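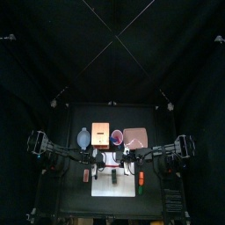
Pink cup at the back, blocks at the front.

I've been sorting the odds-and-ends box again, blocks and all. Ten minutes, I said — ha!

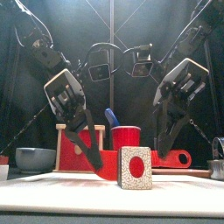 The patterned cube, with something red behind it.

The bowl and the metal pot can go back to the kitchen. The little bits are harder, and I dither over every one of them.

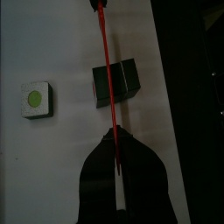
What I'm keeping

The green dot stays, I love that green! The red stick too.
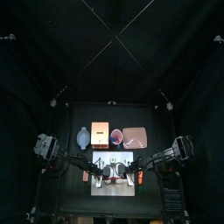 Silver tray out, pink cup still there.

Tray next, then tea.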